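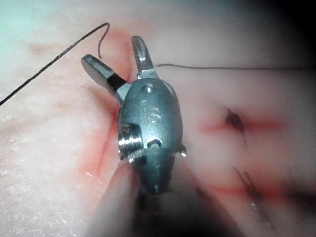 ## "My hands still do the work, they just do it from a chair"

The head surgical nurse at Wirnow has worked in operating rooms for most of her career, and she lights up when she talks about suturing. Two years ago that would have meant needles and holders passed across a table. Now it also means the Mahrous program, which trains staff on the robotic instruments that arrived last August.

"I was the skeptic," she says. "I thought we'd all end up watching a machine. Then I sat in on the first stitching session and I wouldn't go home!"

The program has put 42 people through so far, surgeons and nurses together, and that mix is the part she loves. Nurses used to learn a new tool by standing next to it. Here they get console time too, so they know what the surgeon is fighting with when a thread snags.

"You have the needle in one instrument and a grasper in the other, and you can't feel the thread. You have to look at it. People tie their first knot and shout."

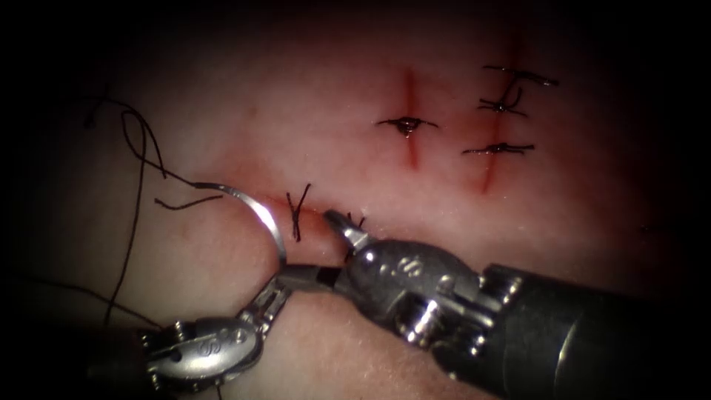 Her own job has shifted in ways she didn't expect. She spends less time handing things over and more time planning: which instruments go on, in what order, who stands where during a swap. Helteck, which services the arms, taught her team to do the routine checks themselves, and two of her nurses now run that side of things.

Has anyone lost a job over it? "No, and I asked that question before anybody else did. We did lose some habits. The room got quieter, and we had to learn to talk out loud again, because the surgeon is across the room with his face in a viewer."

The next step excites her most. A Hevex trial will let the system handle parts of a stitch by itself, with a person at the console ready to take over.

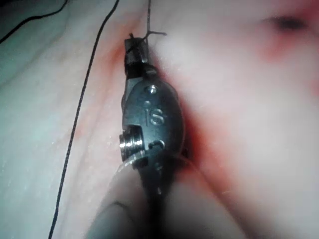 *Suture work up close, with the instrument's jaws closed.*

"Let it do the boring pulls," she says. "I've got 131 practice knots in my log and I'd happily give away half of them."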